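Atetti Front Loader – Installation and Care Guide

Section 4: Preparing and Loading the Wash

4.1 Before the first wash

1. Confirm that all 4 transit bolts have been removed from the rear panel and stored with this guide.
2. Open the cold water tap fully and check both hose connections for leaks.
3. Run the Drum Clean program once with no laundry and no detergent.
4. Wipe the door seal with a dry cloth when the program has finished.

CAUTION: Operating the machine with transit bolts in place will damage the suspension. Damage of this kind is not covered by the Pendthorpe warranty.

4.2 Sorting

Sort laundry by colour, by fabric weight and by the temperature shown on the care label. New denim, dark towels and brightly coloured cottons may release dye and should be washed separately for the first 2 washes. Empty all pockets. Coins, screws and hair clips can pass through the drum perforations and block the drain pump.

4.3 Heavy items

Denim, bath mats and canvas hold a large quantity of water and must be distributed evenly.

1. Close zips and fasten buttons.
2. Turn jeans inside out.
3. Shake out each garment so that the legs are not twisted together.
4. Place garments in the drum one at a time, alternating heavy and light items.
5. Leave a hand's width of clear space at the top of the drum.
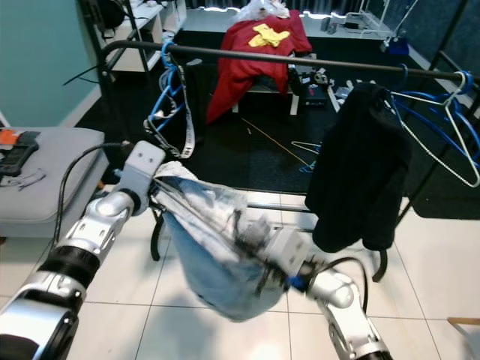
Stellan Sandberg asks whether a single pair of jeans may be washed alone, as his machine repeatedly stops before the final spin. A single heavy item gathers on one side of the drum, and the balance sensor will reduce or cancel the spin. Add two or three towels of similar colour and select Spin Only.

NOTE: The machine makes several attempts to redistribute an uneven load. The time remaining on the display may increase while it does so – this is normal and does not indicate a fault.

4.4 Detergent

Use only low-sudsing detergent marked as suitable for front loaders. Place powder in compartment 2 of the dispenser drawer. For liquid detergent, lower the blue flap first. Do not exceed the MAX line when adding fabric softener.

CAUTION: Do not pour bleach directly onto dry garments.

4.5 Closing the door

1. Check that no fabric is caught between the door and the seal.
2. Push the door firmly until the latch clicks.
3. Select a program and press Start.

If the display shows E8, open the door, clear the seal and close it again. Should the code persist, refer to Section 7.

© Pendthorpe Home Appliances | Contact customer care | Warranty terms | Back to top

This site uses cookies to remember your model and region. Accept | Manage preferences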